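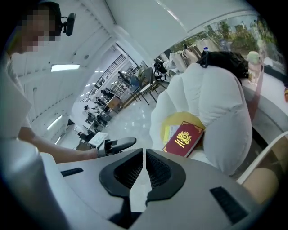 Packing your hand luggage: your questions, our doubts

Last updated Sunday, September 10, 2023

Do I need a special travel wallet for my passport?
We doubt it. A passport goes perfectly well in an inside pocket with a zip. We tried the Lullus wallet for a whole season and mostly it added one more thing to open at the desk.

Where should the passport go while I pack?
On top of everything, in plain sight. A dark cover shows up well on a white coat or cushion and vanishes inside a black bag.

Are tote bags any good as cabin bags?
For a book and a jumper, yes. They have no shape and most don't close. The Vilus tote is sold as a "cabin solution" and it is a tote. Check your airline's size limit before believing any label, ours included.

Will a padded jacket really squash down to nothing?
No. We've heard this from every maker going. Ours came out of the Toda compression bag flat and creased, and puffed up again before we'd shut the case. Wear it.

Can I take a bottle of water?
An empty one, usually. Fill it after security. Rules on liquids differ between airports and they change, so look at the airport's own page and ignore what a friend got away with in May.

Is a small handbag counted as a separate item?
Often it is, whatever the shop told you. If in doubt, make sure it fits inside the bigger bag.

Do you recommend the Aaltonen packing list?
It has 65 entries. We used 43 of them and missed none of the others.

What about loose slips of paper?
Tuck them in the passport if you must, but take them out before you hand it over. Photograph anything you'd be sorry to lose.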